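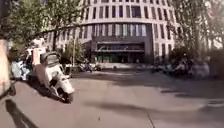

Film and TV > Sports films > The Killeck Innings: will you see it after the trailer?

mid_wicket_marta
Posted 9:04 am
Good morning to all. I have watched the new trailer of The Killeck Innings and I would like to ask your opinion, because in my house we do not agree. Salvador Sequeira plays the batsman, and everybody knows by now that he had never held a bat before this film. In the trailer he plays a cover drive and his front foot stays at home. My husband says it is only a film. I say that if the story is about a man who batted for two days to save his village ground, the batting must be believable.
I don't want to be unfair to Mr. Sequeira. He was very good in Navaratnam and I saw it two times. I only ask if the director, Tahmineh Shojaei, should have taken an actor who played some cricket in his youth.

OldPavilion
Posted 9:31 am
She should have. I played club cricket for many years and I can't sit through one more film where the hero hits a six with his eyes closed. They had 4 months of preparation, according to the interview. What did they do in it?

reel_and_seam
Posted 10:15 am
OldPavilion, the same interview says he broke a finger in the second week and lost most of that time. Meirion Landeg, the coach, said it very clearly. He also said that the long shots are done by a double, and that the close shots are Sequeira. So maybe the foot that Marta saw is not even his foot.

mid_wicket_marta
Posted 10:22 am
Thank you, I did not know about the finger. But if the foot belongs to the double, then it is worse, isn't it? A double should know where to put the foot.

reel_and_seam
Posted 10:26 am
OK, that is fair.

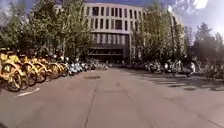

tomasz_in_the_stalls
Posted 11:48 am
I was at the preview in Coltodmont last month, so I can say a little without spoiling. The film is over 100 minutes and the cricket takes a smaller part than you think from the trailer. Most of it is the quarrel between the two brothers, and for this Sequeira is excellent. For those who want to go to the next preview in August, it is in the same building, and please come early, the hall fills quickly. You follow the wide path past the yellow bicycles on the left, straight on to the dark entrance. My ticket had the wrong hour printed on it, and I heard other people complain of the same, so check yours on the web page of the festival.

OldPavilion
Posted 12:10 pm
"A smaller part than you think" is exactly my complaint. The poster is a man with a bat. The title has the word Innings. If I wanted two brothers who shout in a kitchen I would visit my family.

tomasz_in_the_stalls
Posted 12:19 pm
They shout in a barn also.

sturness_end
Posted 1:37 pm
May I ask something about the music? In the trailer it sounds like the old Sturness theme from television, the one with the slow trumpet. The composer is Volodymyr Hladun, but I can't find if he wrote that one too. My sister says no and she is usually right about music.

reel_and_seam
Posted 1:52 pm
He did not write it. He played in the orchestra when it was recorded, so perhaps it stayed in his ear. I think the trailer music is not in the film, they often change it.

tomasz_in_the_stalls
Posted 2:05 pm
I can confirm, no trumpet in the film. It is mostly piano.
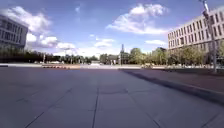
mid_wicket_marta
Posted 3:40 pm
I have now read the long article by Prasanna Majumder, and I must correct myself a little about the batting. She writes that the character learned the game in a town square, with a tennis ball, and that the director wanted him to look untrained in the first half. This changes how I see the foot. I grew up with such cricket. On big square stone slabs, with those thin seams between them, you don't go forward to the ball as the books teach, you wait for it, because when it touches a seam it can go anywhere. Everyone I played with had a bad front foot. If Ms. Shojaei did this on purpose then I take back half of my first post.

OldPavilion
Posted 4:02 pm
Only half?

mid_wicket_marta
Posted 4:06 pm
Half, yes. The cover drive in the trailer is from the big match, when he is already a trained player. There he has a proper pitch and no excuse.

OldPavilion
Posted 4:11 pm
Then we agree. I will wait until it comes to television. For 90 minutes of brothers I am not paying the evening price.

tomasz_in_the_stalls
Posted 4:30 pm
I think you will be sorry. The scene where the younger one carries the scoreboard home is better in a big hall. Marta, are you going in August?

mid_wicket_marta
Posted 4:44 pm
Yes, we have booked today, and my husband too. I will check the hour on the tickets and write here after we have seen it.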